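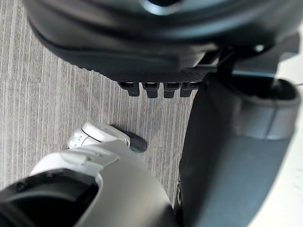
Back room, Odville. Dark gray and a bit of floor.

Sat 11 January

Up late, coffee, straight into it. Wanted the back room sorted before lunch, ha. Floor first. Swept, then swept again becuase the first go just moved the grit over to the door. Grit everywhere. In my socks too.

Paint order came to 80 in the end, not counting the tray. Went with Droltwood, the flat kind. Whole page of grays to pick from and they all look the same after ten minutes. Stood there with the color card till my arm got tired. Picked number 828. Then went off it. Then back on it. Leaving it at that.

Put the days into Skedora so I quit double booking the weekend. It keeps moving Sunday to Monday on me. Wrote it on paper too.

Lunch was toast, standing up. Forgot about the soup completely, still in the fridge, eat tomorow.

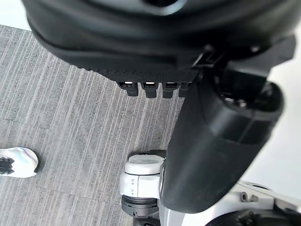 Back room again, same day.

Phoned Yousafzai about the shelving. On hold forever. They have the long ones but not till March. March! Said fine. Order is 2942, writing it here so I have it somewhere besides the back of my hand. Boxes stay in the hall till then I guess. Already banged my shin on the heavy one, twice.

Still need: sandpaper, fine. Masking tape, wide. New bulb for the hall. Something for the squeak in the door, was going to use cooking oil but read that's a bad idea.

Budget is 500 for everything and I'd like to stay under it. Shelves will eat most of that. Could skip the rug. Don't want to skip the rug. 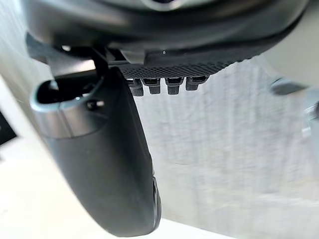
Keep going back and forth on whether to go lighter or darker in there. Lighter shows every mark. Darker and I'll have a lamp on at three in the afternoon all winter. Asked for a second sample pot, should be in by midweek, will try it low down by the door where it won't matter if it's awful.

Back is sore. Hands smell like dust. Did half of what I wrote down this morning, the easy half. Trash out, shower, bed before eleven if I can. Tape first thing tomorrow, store opens at nine.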